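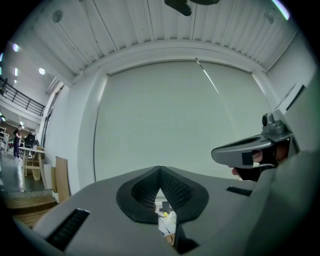

Davina Dalgleish told me flat out that my stock was too thin, and she was right, so I'll own up to that before I get to the numbers (sorry, Davina!). We cooked the bones for 2 hours in the first batch and 5 in the second, and the longer pot gave us a broth that set up like jelly in the fridge.

Figure 1. Bright room, large pale screen.

4.2 What tasters said about the broth

I mailed 2,000 cards to the Lernari soup club back in November and got 311 back, which thrilled me. Most folks picked the longer pot, and plenty of them scribbled notes in the margins – more onion, less bay, please stop skimming so hard. I'd wondered if salt was doing the work, so we salted both pots the same at Fongate and asked again. The longer pot still won, though by a smaller gap.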